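Varkia low-rim serving tray, red

Home > Kitchen and table > Trays > Low-rim trays

Product page updated 17/03/2020

We have stocked trays of one kind or another since the shop was a single counter in Nerndale, and this is the one that keeps coming home with us. It's a plain red plastic tray with rounded corners and a low rim, and I like it more every time I carry something on it. It goes on the table at lunch, it goes out to the garden with the drinks, and then it gets a wipe and goes back on its edge beside the bread bin.

The colour first, as that is what most people ring up about. It's a proper bright red -- cheerful on a pale table, and very easy to find in a dim cupboard! There's no pattern and no lettering on it, so it sits happily with whatever plates and cups you already own.

The floor of the tray is flat all the way across, and that matters a great deal if you carry bottles. Our older tray had a raised ring in the middle (some of you will remember it) and anything tall put down on the edge of the ring would rock. Stand bottles anywhere you like on this one. The low rim means you can still get your hand round something short without knocking your knuckles, and wiping into the corners is easy, as they are all curved.
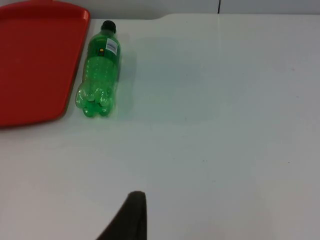
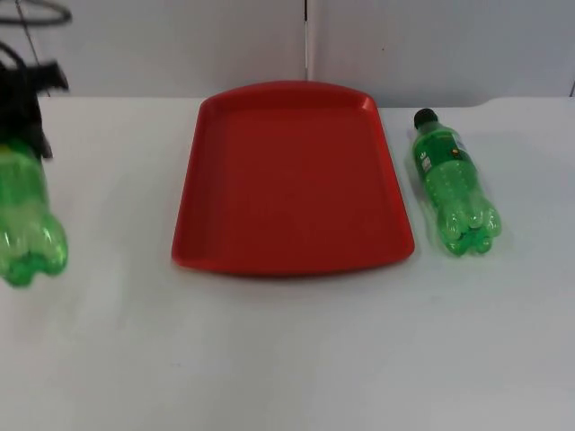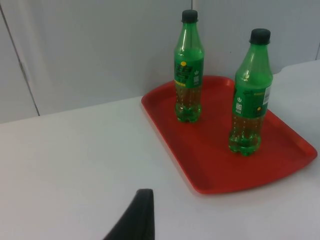 Trays and drinks

The rim goes round all four sides, so a small spill stays on the tray long enough for you to fetch a cloth. Please don't treat it as a deep tray, though. If you want something to hold a whole jug's worth of melted ice, look at the Ustesby tub, which has tall sides and a handle at each end.

Details

Item number: 2997
Colour: red
Material: plastic
Shape: rectangular, rounded corners
Rim: low, on all sides
Weight: around 500 g
Sold: singly or in a set of 4

What people use it for

Soft drinks and cups, mostly. Remedios Manalastas bought a set for the tables at her café in Cabrera and sends them out with bottles and glasses in the afternoon, then uses the same trays for clearing up. We have also heard from customers who keep one under the oils and vinegars next to the hob, one who starts seedlings on hers, and a family who sort jigsaw pieces on theirs and slide the whole lot under the sofa at bedtime. Lovely idea, that last one, and I have copied it.

Two tall bottles and a few glasses is a comfortable load for most people. Put the bottles down before the glasses, keep the heavy things towards the middle, and carry it with a hand on each short side.

Looking after it

Wash by hand in warm water with ordinary washing-up liquid. A soft cloth is best -- scouring pads will dull the red in time. Sticky rings from fizzy drinks come off after a short soak. Keep it away from the oven and the hob, and don't put pans straight from the heat on it. Dry it before stacking, or the trays can cling together and you'll have to slide a thumb between the rims to part them.

Questions we get

Does it come in other colours? Only red at present. A green one was talked about last November and we are still hoping.

Will it slide on a smooth table? It can move if you push it. Princess Tagle in our packing room puts a damp tea towel under hers for parties, and that works very well.

Does the set come with a stand? No, but the trays stack inside one another and take up very little shelf.

Delivery and returns

Single trays go out flat in a card sleeve, sets in a box. You have 19 days to send a tray back if it doesn't suit you, and we only ask that it's clean and in its original packing. If one arrives with a chip or a crack, send us a picture of it with your order number and we'll post another.

See also: Ustesby tub, Varkia deep-rim tray, tea towels, drying racks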